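Wildlife corner: tips for a garden that copes with hot, dry spells

After three parched Mays in a row I have become a complete bore on the subject of water, and I couldn't be happier about it! Most of what follows costs next to nothing, and a good half of it can be done with things already lying in the shed.

Water for everything that crawls, hops or flies

A pond is lovely but a washing-up bowl will do. Sink it so the rim is level with the soil, drop in some stones to make a ramp on one side, and fill it from the butt. Ours had pond skaters within a fortnight. Top it up in the evening and leave the green stuff alone unless it covers the whole surface, in which case twirl it out on a stick and lay it on the edge overnight so anything living in it can crawl back.

For bees, a plant saucer filled with marbles or gravel, with the water just below the tops of the stones. Rinse it out every couple of days.

Catching the rain

Measure your shed roof before you buy a butt. I had a little 40 litre one for years (it overflowed in a single shower) and only got round to swapping it last spring. Two butts joined with a short length of hose hold far more, and if you stand them on bricks the can fits underneath the tap. Put a lid on. Birds and hedgehogs do fall in.

If you have the room, 700 litres will see a small garden through a long dry patch. Clean the gutter first, or you'll be storing last year's moss.

Mulch, mulch and more mulch

Water the bed well, then put down a hand's depth of leaf mould, grass clippings or shredded prunings. Keep it a little way back from the stems. Blackbirds will fling it all over the path, so keep a broom handy and forgive them – they are after the beetles.

Cardboard works under hedges too. Take the tape off first!

Let some of it go

Leave one strip of lawn uncut until the end of summer. Long grass stays green well after the short stuff has gone to straw, and the frogs use it as shade. Ours runs along the fence on the Marinho side and it was humming by 22nd June.

When you do cut it, start in the middle and work outwards, slowly, with the blades set high, so that everything has time to get out of the way.

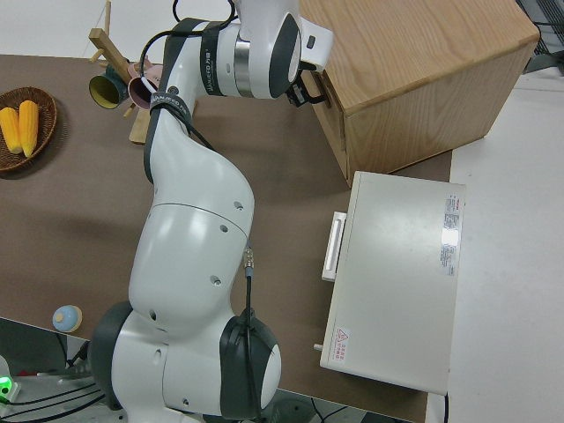

Tuulikki Huttunen

What to plant

Marjoram, viper's bugloss, sedum and lavender all shrug off drought once they've settled in. Plant in autumn if you can, while the soil is still warm, and give each one a full can of water on the day. Ivy is the one I'd never be without: late flowers for the bees, berries for the thrushes, and it will grow in that dusty corner where everything else has sulked and died.

Save seed from whatever did best in the driest bed. Paper envelopes, not plastic, with the name and year on the front, kept somewhere cool until you want them.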